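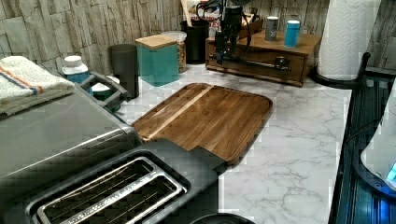
Friday, after lunch

Sourdough notebook, batch 3231 (yes, I'm still using the old numbering from the Toltdale binder, and no, I'm not starting over at one).

Picking up where I left off yesterday with the rye starter. It spent the night in the back room and it smelled wonderful this morning, sort of green apple with a little yogurt behind it. No nail polish smell at all! I had been feeding it too thin all through June, I'm pretty sure of that now. I went back through my notes and every sluggish batch was one where I'd scooped the flour straight from the bag without weighing it. So, weighing everything from here on, even when I'm in a hurry. Especially then, I guess.

Flour for this one is the Virik medium rye, cut with the plain white bread flour we always have. The new sack of Virik feels coarser than the last one and drinks a lot more water. I held back a splash at first like the Fung recipe says, then ended up putting all of it in and then a bit extra. Dough was still stiff as putty. If anybody else opens that sack, go wetter than you think you should, and write down what you used so we can compare!

Folds: did 3 of them, half an hour apart. The recipe wants 5 but by the third one it was fighting me and I didn't see the point. It had that nice tight skin on top and it jiggled when I bumped the tub. I left it alone after that (well, I poked it twice).

Shaping was a mess. I used way too little rye flour on the board and the second loaf stuck and tore along one side, so I pinched it shut and turned that side down in the basket. We'll see if it blows out there. The first one went fine, nice and round, no complaints.

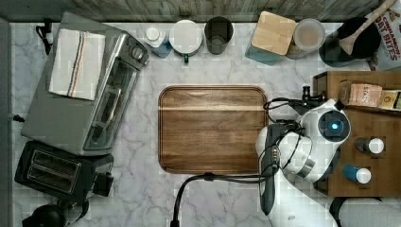 The cutting board and the counter next to the toaster oven.

Couple of things on proofing while I remember. The Skotex thermometer is reading over two degrees high again compared with the glass one. I checked both in ice water and the glass one was right on zero, so trust the glass one. That probably explains why everything in the last few entries seemed slow for the temperature I wrote down. I've gone back and put a little star beside those numbers.

Both loaves are in the fridge now under shower caps, seam side up. Plan is to bake first thing tomorrow, lid on for the first part and then off until it's darker than I'm comfortable with. I always chicken out and pull rye too early and then the middle is gummy. And then no slicing until the next day. I mean it this time.

Still to do: feed the starter before I go, scrub the dough tub (the dried stuff in the corners needs a soak), order more basket liners, and find out whether Toltdale still mills the coarse stuff for the seeded loaf.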